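Paper cups for the summer drinks table, which color?

bhavana_t
2024-06-25
Hello all. I am planning the drinks table for our street lunch, 43 guests. I have two colors of paper cup from Zultia and I cannot decide. I put one of each on the white table to compare.
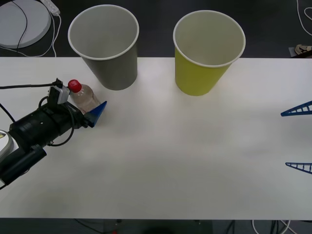 Gray-olive on the left, yellow-green on the right. 

I like the gray one more, it looks calm. But my sister says it is sad for summer. What do you think?
Bhavana Thomas

Devadiga
Your sister is right, sorry. On a white table the green is much more cheerful.

oldmapleporch
I disagree with Devadiga. Bright green is nice for one cup, but put 43 of them together and it hurts the eyes. Gray with yellow napkins.

Devadiga
It is a lunch for kids too, no? Kids will not take the gray.

bhavana_t
There are 10 kids. Maybe I buy green for them and gray for adults? Then we also know which cups have the juice.

oldmapleporch
That I can accept. Buy more than you need, people put a cup down and forget it. In January we had a party and used almost double.

Devadiga
Fine, but I still say all green. And write the names on them, a dark marker shows well on that color.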